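Wallstead workshop open day, Monday, December 2, 2024

The Vaughan building has been open to visitors twice a year for some time, in April and again before Christmas. I went to the winter session, mainly to look at the bench fittings and how small parts are kept on them. Entry was by the side door, with a sign-in sheet and a short safety talk.

Caradog Cadwaladr took our group round. The ground floor is given over to storage and cutting. The saws were off for the visit, so there was little to see beyond the racking, which is by Lirnent and rated at 80 kg a shelf. The stock list runs to 3380 lines and is kept on paper as well as on the computer.

The upper room was of more use to me. Perforated tables are fitted there, and a flat maple board can be laid over the holes when the work is small. Toy blocks were out on one of these boards, in several shapes and colours. 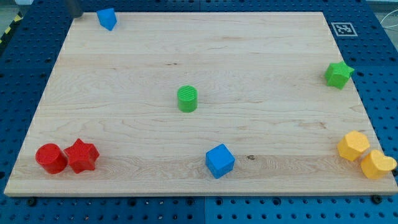

Perforated tops are good for clamping and poor for anything that rolls or has a narrow base. A loose board solves this at low cost, provided it lies flat and can be lifted by one person. Cadwaladr said they had tried rubber matting first and gave it up after 4 months, as it curled at the corners. The boards are wiped down at the end of the day and stored on edge.

The last stop was the Rikico label printer by the stairs, which was out of order. Tea was served in the corridor. Parking is limited and the nearest bus stop is 100 metres from the gate.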